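3.2 What people keep, and where they keep it

I should admit that I came to Waradham to study rent. My plan was to ask 30 households what they paid, what they got for it, and how often the landlord showed up. By the second week my notebook was mostly full of storage. People would answer the rent question in one breath and then spend an hour telling me where the rice went (and why it couldn't go anywhere else!), so I gave in and rewrote the interview guide.

The rooms in this part of town are small, and most have a single door that does all the work of a window too. Earlier writing on one-room homes tends to sort belongings by use: cooking, sleeping, washing. I tried that for a while and it kept falling apart on me. A better split, and the one my hosts used without any prompting, was between things that are "out" and things that are "put." A thing that's out is in play today. A thing that's put has a spot, and moving it without asking will start an argument. 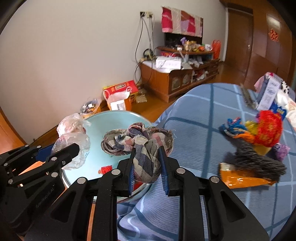
Old cloth gave me the most trouble here. Nearly every home had a stash of worn-out shirts and towels on their way to becoming something else, and I never heard the same rule twice about when a shirt stops being a shirt. One woman told me it happens at the second hole. Her sister, sitting right next to her, said it depends who's coming to visit. I coded cloth as "out" in 8 homes and then went back and changed half of them, which tells you how firm my categories were at that stage.

Food was easier, at least to begin with. Dry goods bought in Arkari, where prices are lower but the bus takes 90 minutes, were almost always put. Anything bought on the lane was out, and usually gone by evening. The bed matters a lot in all this. I'd been treating it as sleeping space, but in the daytime it works as a counter, a desk, a sofa and a pantry shelf, sometimes all before lunch.

Figure 5. Daytime use of the bed as a working surface.

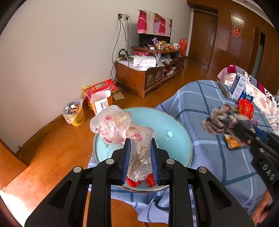 So I started asking what had to come off the bed before anyone could lie down. I wish I'd asked it from the start, as people loved that question and walked me through the whole evening routine, item by item, often correcting each other as they went. Families with school-age kids cleared up earlier and grumbled more. Older couples tended to leave one side loaded until late. I come back to those evening routines in Section 4, along with the rent figures I did manage to collect.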